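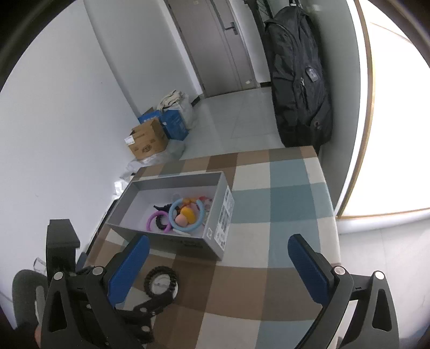
Unit 5: Small-Item Storage in Open Boxes

Course: Household Organization and Storage Practice
Notes prepared by Malathi Hegde, revised May

5.1 Scope

This unit covers the sorting and boxing of small toys and similar mixed items in the home: rings, small figures, balls, stacking pieces and parts separated from larger sets. Books, board games and soft toys are covered in Unit 6. Read the section on container types from Unit 4 before the practical session.

5.2 Terms

Container: any rigid box, tray or bin that holds its shape when empty.
Footprint: the area of shelf or table the container occupies.
Fill line: the height above which items may not project when the container is to be stacked or lidded.
Cluster: a group of items lying in contact with one another.
Nesting: placing one item inside the opening of another.
Stray: an item that belongs to a set stored elsewhere.

5.3 Properties of the shallow box

A shallow rectangular box shows most of its contents from above. A deep bin hides everything below the first layer, and a child looking for one piece will usually empty it onto the floor. For items small enough to be held in one hand, a shallow box is the default choice in this course.

The disadvantage is footprint. A shallow box takes more shelf area for the same volume. Where shelf area is limited, use two shallow boxes stacked, each with a lid, and label both ends.

Reused shipping or product cartons are acceptable. Cardboard should be clean, dry and free of staples. Check the bottom seam by pressing with the palm. If the seam opens, tape it on the outside. Printed labels and barcodes from the previous use may stay on the box during sorting, but they are covered or removed before the box goes on a shelf. An old product label on an end panel competes with the storage label and is the most common cause of misfiled boxes in the student logs.

5.4 Working surface

Sort on a table at elbow height. A cloth keeps hard plastic pieces from rolling and reduces noise. Patterned cloths are permitted. A large check can serve as a rough grid: assign one square to each category and keep the piles inside the lines. Small dark items are hard to find on dark squares, so place them on the lightest squares available.

Position the open box with a long side facing the worker for final packing. During sorting the angle does not matter.

5.5 Categories

Sort in this order:

1. Safety. Remove broken pieces, exposed batteries, and anything too small for the youngest child in the household.
2. Ownership of set. Strays go back to their set before any other decision is made.
3. Form. Rings with rings, spiky or textured pieces together, rounded pieces together.
4. Color. Used only when a form category is too large for one compartment.

Students often start with color. It gives a neat result on the day and a poor one a week later. In the Datside household exercise, a box sorted by color alone lost its order faster than the same box sorted by form. Users remembered what an item was and did not remember what color it was.

5.6 Rings and nesting

Rings waste space when they lie loose. A large ring encloses an area that remains empty unless something is placed in it. Two methods are used.

Method A, concentric. Lay the largest ring flat and place smaller rings and compact pieces inside it. This is fast and needs no extra parts. The contents shift when the box is tilted.

Method B, threaded. Pass a cord or soft strap through all rings and close it. The rings move as a unit and can be lifted out together. Do not use cord where children under three have access to the box.

Method A is adequate for a box that stays on one shelf. Method B is preferred for a box that travels, as in the Kostar car kit from Unit 3.

Overlapping rings are not counted as nested. If one ring rests on the rim of another, the upper ring sits at an angle and may rise above the fill line.

5.7 Distribution of load

Mixed small items left without dividers tend to gather in a single cluster, leaving the corners free. Use dividers cut from scrap cardboard to the inside height of the box. One lengthwise and one crosswise divider are sufficient for most toy boxes. For light pieces, folded paper in the corners is an alternative.

Weight limit for this unit: 600 g per box including dividers. Weigh the box after packing. If it exceeds the limit, split by form category, not by removing single items.

5.8 Labeling

Write the category first and the household member second, for example "RINGS / Indira". Letter height should allow reading from a standing position. Label one end panel and one long side. Do not label the lid alone, as lids are exchanged between boxes of the same size.

5.9 Practical task

Work in pairs. Each pair receives one open box with unsorted contents, one empty box and a sheet of divider card.

a) Record the contents by form before moving anything.
b) Sort on the cloth using the order in 5.5.
c) Pack using Method A, then repack using Method B where permitted.
d) Tilt the box to one side and back after each method. Record which items moved.
e) Label and weigh.

Log sheets go to Bhavana Rajan by 11 a.m. on the day after the session. Late sheets are accepted with a note from Uchenna Effiong.

5.10 Reading

Course reader, chapter on open containers. The Witkowska case notes on shared playrooms are optional but will be used in Unit 7.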